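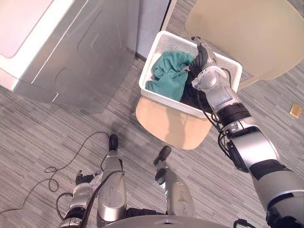
27 October 2018
By Mayu Ebihara and Nanami Ichikawa

3. Collecting the examples

Our policy learns from recorded runs, so most of August went into making them. One of us drove the robot and the other kept the log. Each run covered one garment and one grasp with the right hand. The basket stayed on the chair seat, and we put the clothes back in by hand between runs.

We recorded 296 runs and kept 87 for training on Skestach. Runs with a dropped camera feed were thrown out first, then runs where the operator paused too long.

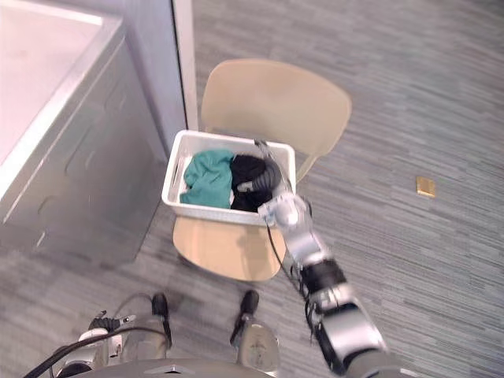 Figure 2. Right gripper at the black garment, teal one to its left.

Dark cloth was harder to label. We went through 31 of those runs a second time and corrected the grasp start by hand.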